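Bring Back the Cover Letter

I love cover letters. I know how that sounds! Most people I meet would give up dessert for a year if it meant they never had to write another one, and plenty of hiring managers will tell you they skip straight to the resume. But I read applications for a living at Stunlow, a mid-sized parts distributor, and the letter is the page I look forward to.

Last September we posted an opening for an accounts payable lead and got 855 applications. Only 60 of them came with a letter written for our job (I'm leaving out the ones addressed to some other company, which happens more than you'd think). I read every one of those 60, and I had a great time doing it.

A resume tells me you closed the books each month at Mollmont and handled 1,468 vendor accounts. Great, I want to know that. What it can't tell me is why you spent four years on the payables side when you trained as an auditor, or whether you liked it. There's no bullet point for liking it.
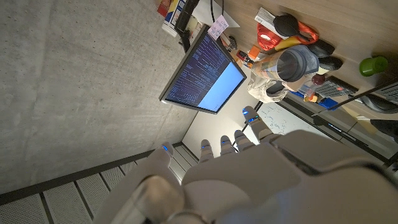
Fereshteh Babaei's letter was the one I passed around the office. She had a gap of almost two years on her resume, and a screener in a hurry might have stopped right there. Her second paragraph said she'd been running her uncle's bakery while he was sick, that she'd found three suppliers billing him twice, and that she'd enjoyed the hunt so much she wanted to get back to it full time. That's five lines of plain writing - and I was reaching for the phone before I got to her signature.

So please, write the thing. Keep it under a page. Skip the opening where you express your strong interest in the position, and start with the story you'd tell a friend about why you applied. If you have something odd in your work history, this is your chance to talk about it in your own words!

And employers, we have homework too. If you ask for a letter, read it. I once worked at a place that required one from all 1,000 or more applicants a season and filed them unopened, and I still feel bad about it. Make it optional, say who will be reading, and then sit down with a coffee and enjoy them.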